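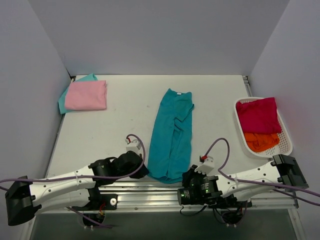 Pipe Tobacco for Beginners: Handout 2, Moisture and Storage

Print this page | E-mail to a friend
9 shares

These notes go with the second session at Flestmont. Bring them with you, as we will refer back to the section on jars.

1. Why moisture matters

Tobacco is usually sold a little damper than it should be smoked. If it goes in the bowl too wet it needs constant relighting and leaves water in the shank. Too dry and it burns fast and hot, and most of the flavour goes.

Pinch test: take a small amount between finger and thumb, squeeze, let go. It should spring apart slowly. If it stays in a lump, leave it out on paper and try again later. If it crackles, it is too dry.

2. Cuts

Ribbon dries quickest. Flake holds its moisture and should be rubbed out before drying. Plug must be sliced first. We will use Vunell (ribbon) and Sadater (flake) in the session, so you can compare the two.

3. Jars

Glass preserving jars with a rubber seal are best. A 500 ml jar holds nearly 200 g of ribbon if pressed down, and more of a pressed flake. Write the blend and the month on the lid. Keep jars in a dark cupboard away from radiators.

Do not store an aromatic in a jar you want to use for anything else. The smell stays in the seal even after washing.
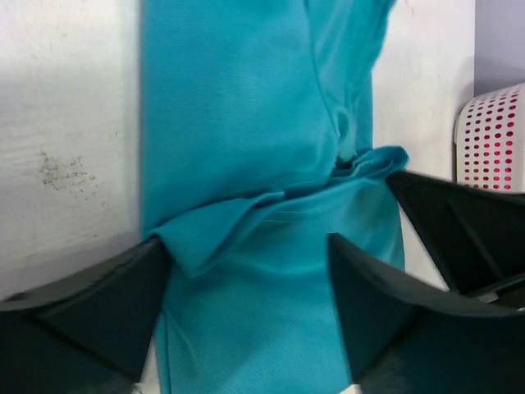 Jade Staniforth wrote after the last course that she had kept her Virginia flakes in the tins they came in, unopened, and found no difference from the jarred ones. A sealed tin is fine for years provided the seal is sound. Once opened, it should be jarred.

4. Bringing back dry tobacco

Spread it in a bowl, lay a damp cloth over the top without touching the leaf, and check every hour. Never use apple or potato peel, as it brings in mould. Any tobacco with fuzzy growth or a musty smell is thrown away.

For next time: jar one blend in two states, as bought and dried, and smoke a bowl of each. Make short notes.

Comments (2)

Samuel
What about the clay discs? I have one in my pouch and it seems to do the job.

Jade Staniforth
Fine in a pouch, Samuel, but I wouldn't leave one in a jar. Mine went mouldy by October.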